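Automated cloth folding at Kundmont

The Kundmont laundry is a commercial laundry in Dimley that serves hotels, restaurants and clinics. It is operated by Ternau, a regional textile service company, and employs 113 people over two shifts. It is known mainly for its early use of two-armed robots to fold small flat pieces such as napkins, cleaning cloths and hand towels.

Background

Large flatwork such as sheets and tablecloths has been folded by machine at Kundmont since the plant opened. Small pieces were left to hand folding, as they arrive tangled and in mixed sizes, and the ironer line could not feed them reliably. Sixteen employees worked full time at the folding tables. The job was among the lowest paid in the building and had the most reported wrist and shoulder complaints.

Ternau began a trial in March with workcells supplied by Daher, an equipment builder. After the trial the cells became part of the regular day shift.

Operation

Each cell is a small enclosure with a tabletop and two arms mounted along the front rail. Cloths are brought to the cell in baskets. The arms work from opposite sides of the piece, each with a parallel gripper, and handle one cloth at a time.

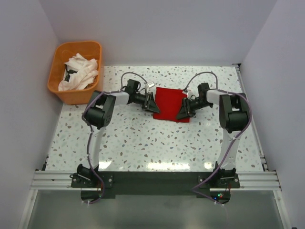
Output is lower than that of a practiced hand folder. A cell completes 357 pieces in a shift when supply is steady, and the plant sends out 4000 small pieces on a normal day, so a large share is still folded by hand. Thick hand towels give the fewest problems. Thin polyester napkins slide or pick up in pairs, and pieces with loose hems are set aside for the tables.

Effects on staff

No jobs were cut when the cells were introduced, under a written agreement between Ternau and the works council. Seven of the folders moved to cell attendant posts, which are one pay grade higher. Attendants fill and change baskets, clear stopped cells and check finished stacks. The others stayed at the tables or transferred to sorting and dispatch.

Reports of wrist strain fell among the attendants. Other complaints took their place - chiefly the noise of stop alarms and the difficulty of watching several cells at once. Folders who had worked side by side also said the new posts left little chance to talk. The plant later limited each attendant to three cells and began rotating staff between cells and tables every Tuesday.

Training for attendants lasts four days. It covers safe entry to the enclosure, restarting after a fault and basic cleaning of the grippers. Repairs remain with the maintenance crew and Daher.

See also

Industrial laundry
Flatwork ironer
Job rotation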